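Laundry Tips: Sorting and Carrying in a Small Space

Small apartments rarely have a proper laundry room. The washer ends up behind a partition or at the end of a hallway, and the clothes get sorted wherever there is floor to put them on. The tips below are for that kind of setup. They cover where to put the basket, what order to work in, and how to keep dark and bright clothes from causing trouble for each other.

Raise the basket

A basket on the floor means bending down for every shirt. Set it on something low and steady instead. A small wooden stool works well, and so does a crate turned upside down. You want the rim of the basket somewhere between your knee and your hip. Any higher and you will be lifting wet towels over the edge, which is harder on the shoulders than bending was.

Check that the basket does not rock before you load it. If the stool has a slick finish, put a square of rubber shelf liner between the two. Hourani sells it by the roll, but any grocery store brand will do, and one roll lasts for years.

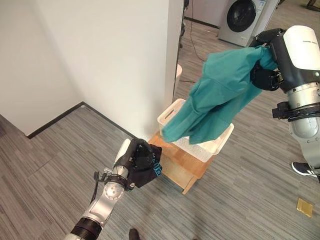

Basket up on a low wooden stool, with the washer just past the partition.

Keep it close to the machine

Three steps from the washer is ideal. If the doorway is narrow, leave the basket just outside it and carry the clothes in by the armful. Small pieces such as socks and washcloths should go in a mesh bag first, or you will be picking them up off the floor on the way.

On carpet, make sure all the legs of the stool are sitting flat. Low pile is fine. On thick pile a stool can tip when the load is all on one side, so use a wide crate there.

Choose a basket with holes

Solid bins look tidier but they hold damp. A plastic basket with slots or a lattice side lets air through, and gym clothes will not go sour as fast. Look for handles molded into the short ends. The Clullard baskets we have used for years have this shape and go through a 20-inch doorway without turning. Wash the basket itself now and then with dish soap and warm water, and dry it before the next load goes in.

Pick up one piece at a time

Grabbing a whole armful out of the basket is quick, but it is how a red sock gets in with the white towels. Take each piece by the shoulder or waistband and let it hang for a second. While it hangs:

Check the pockets.
Pull the sleeves right side out.
Close zippers and undo buttons.
Look for stains at the collar and cuffs.

Anything stained goes to one side for treatment. Rub in a little liquid detergent and leave it 20 minutes before washing. Do not put a stained shirt through the dryer until the mark is gone.

Separate black and bright clothes

Black sweatshirts and jackets shed lint and can bleed dye for the first few washes. Teal, green and other strong colors can bleed too. Wash new pieces on their own in cold water at least 3 times before mixing them. After that, black and bright clothes can usually share a cold load, though anything fuzzy should still be kept apart from smooth fabrics.

Turn printed clothes inside out. The print lasts longer, and the lint ends up on the side that does not show. 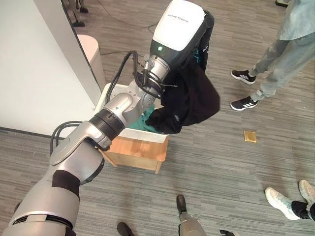
Do not overfill

Sleeves hanging over the rim are the sign that the basket is full. Stop there and start the load. Our basket holds 6 sweatshirts or a week of T-shirts, and either one is a full drum in a standard front loader. Packing in more leaves the middle of the load poorly rinsed.

If your washer has no weight chart, try the hand test. With the load in, you should be able to fit a flat hand between the clothes and the top of the drum.

Clear the path

Before you carry anything, look at the floor. Move chairs back and run cords along the baseboard, where you will not step on them with your view blocked by a full basket. Cord clips from Grukstead stick to painted wood and peel off cleanly if you warm them with a hair dryer first.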